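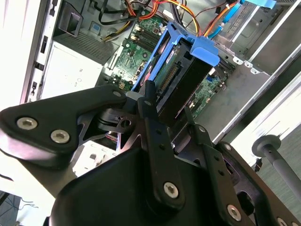
Why not measure where the drive sits in each model, type the numbers in, and let the robot get on with it, a reader wrote to us after our September update. It's a fair question, and a good part of the work we are announcing today grew out of trying to answer it properly.

Robot Learns to Reach Hard Drives in Computers It Has Never Seen

Potero method uses a wrist camera and light touch to work inside cluttered desktop cases

HULLULBRIDGE, January 2020 -- Researchers at Vernholm have developed a method that lets a robot arm find, grip and remove hard drives from used desktop computers without a stored plan of the machine in front of it. In tests on 40 computers that were kept out of training, the method, called Potero, got the drive out on the first try in 31 cases and on a second try in five more. The four that beat it are described below, and we learned a lot from them!

The short answer to our reader is that typed-in numbers work beautifully until the second computer. Used machines come in with panels bent, cables rerouted by whoever repaired them last, and drives moved from one bay to another. Even two computers of the same model rarely match once they have spent years under somebody's desk. A robot following fixed positions will drive its fingers into a cable bundle with complete confidence.

Potero starts with what the camera at the wrist can see. The first stage looks for parts that are meant to be held, such as a caddy, a rail or a latch, and ignores the rest of the interior as far as it can. The second stage picks a direction of approach that leaves room for the fingers. The third takes over once contact is made. From that point on the robot pays more attention to force than to the picture, and it moves in small steps, easing off whenever the resistance climbs faster than it should.

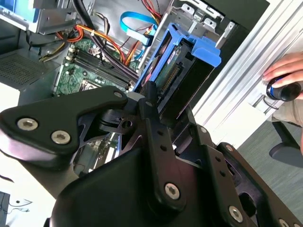
Training the three stages together was the hard part, and it took most of the project. The team collected 3,000 short demonstrations, each covering a single reach, grip or pull, and kept the failed ones in the set with a note of where they went wrong. That turned out to matter a great deal, as a version trained only on clean runs did worse on every measure we tried. Color was another worry. With a caddy as bright blue as the one just above the fingers here, and a chunky handle in the same color, a network can get very good at finding blue and learn nothing else. A blue data cable arching right over the top makes the point nicely. So the training pictures were recolored at random, and the method had to get by on shape: the rails, the handle, the row of connector pins along the drive's edge.

The recoloring cost a little accuracy on blue caddies and gained a lot on everything else. In the held-out group, drives in gray or black carriers came out nearly as often as drives in blue ones, and we were delighted by that.

What the method does badly

Potero does not unscrew anything. Drives fastened straight to the case are outside its reach for now, and three of the four failures were of that kind, with a screw hidden from the camera that no amount of careful pulling was going to loosen. The fourth was a cable that had been looped through the caddy handle. The robot felt the extra resistance, backed off, tried again at a new angle, backed off again and stopped. That is what it was built to do, and the computer was undamaged, but the drive stayed where it was.

Speed is also modest. A person with some practice can take a drive out of an opened case much faster than our robot can. The current version spends most of its time deciding on the approach, and work has begun on running that stage while the arm is already moving.

Cases still have to be opened by hand before the robot starts, and a person stays with the setup during every run.

Why drives

Hard drives are usually the first thing a recycler wants out of a computer. They hold the previous owner's data, and they have to be tracked and wiped or destroyed before the rest can be sorted. The job is repetitive, hard on the wrists, and full of sheet-metal edges. Durán, the recycling firm that supplied the used computers for the study, has offered to send another 1,000 machines for the next round -- a wonderfully mixed lot, from what we have been told, and much closer to a normal delivery than anything we have tested on so far.
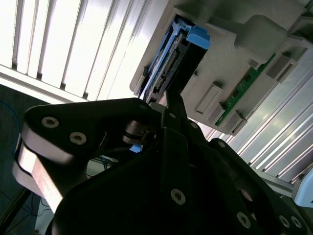 Vernholm Disassembly Robotics Group | News and Releases

The next round will concentrate on awkward viewing angles. A camera at the wrist gives a close look at the target, but it also means the gripper's own plates and links take up a large share of every picture, and the share grows as the fingers close in. In the last moments before contact, the robot may have only a corner of the caddy and a bit of pin row to go on. Potero copes by holding on to its earlier views and checking them against whatever is still visible, and when the two disagree it retreats and looks again. The group wants to find out how far that memory can be stretched before it starts to mislead.

Strong daylight is on the list too. Sheet metal throws back a lot of it, and a washed-out background can upset the camera's exposure just when the inside of a bay is in shadow. So far the tests have been run with whatever light the room had, and the results have been sorted afterward by brightness. A proper comparison is planned.

There will also be a first trial on server enclosures, where drives slide into a front slot and the latch matters more than the rail. Early runs look promising, though they are too few to report as a result.

A paper describing the method is being prepared, and the group intends to release the demonstrations along with it, failed ones included. Recyclers and repair shops with unusual machines to spare are warmly invited to get in touch, especially if the drives are mounted in some way that made them groan the first time they saw it.

Requests for visits, test videos and technical details can be sent to the Disassembly Robotics Group at Vernholm, Hullulbridge.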